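4. Entering a candidate's nomination in Folero

This chapter is for local election offices which use Folero to receive nomination papers. Before you start, please finish chapter 3 (creating the election and its wards). The screens are the same for council and mayoral elections, except where a note says something else.

4.1 Opening the nomination period

1. Log in with a returning officer account. A clerk account can enter papers, but it cannot open or close the period.
2. Go to Elections, then Calendar, and select your election.
3. Fill in the first and the last moment when papers may be received. The time is the local time of the office computer, so check the clock first.
4. Press Open period. The bar on the top of the page changes from grey to green.

Note: If you press Open period too early, you can take it back only while no paper is registered. After the first paper, write to Vadon support.

4.2 Registering the papers

1. Choose New nomination and select the ward.
2. Type the name of the candidate exactly as it is on the form, with all special letters. For example, Zübeyde Bozkurt must not become Zubeyde Bozkurt, or the search in the electoral roll will find nothing.
3. In the field Standing as, choose Independent or the name of the party. If the party is not in the list, stop and ask the returning officer to add it.
4. Enter the roll numbers of the 22 supporters. Folero compares every number with the roll and puts a red mark beside those which it cannot find.
5. Scan the signed form and attach it.
6. Press Register. Print the receipt in 2 copies – one for the candidate or the agent, one for your folder.

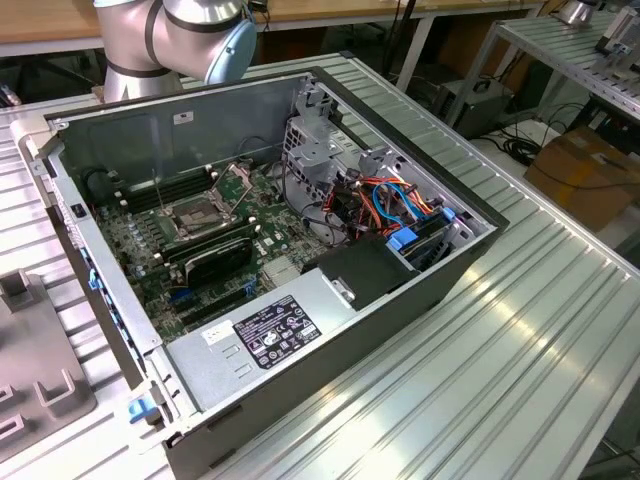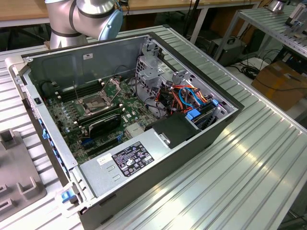
Caution: A red mark does not mean that the nomination is refused. It is only a sign for the clerk. The decision is always made by the returning officer, on paper and with a signature.

4.3 When the same candidate brings a second set of papers

It happens that a person is first nominated as an independent and later comes with a party letter. Do not write over the first entry.

1. Open the first nomination and choose Add further set.
2. Change the field Standing as in the new set only.
3. Attach the party letter. The deposit of 2,000 is copied from the first set and must not be entered again.
4. Save. Both sets stay visible in the list, with the letters A and B after the number.

4.4 Closing the period

At the last moment of the period Folero closes the form by itself. A paper which was already opened on the screen can still be saved for 4 minutes – after this it is lost and must be typed again by the returning officer, under Late entries.

Print the list of nominations before you go on to chapter 5, Withdrawals.

Chapter revised by Naveen Nigam, September 14, 2020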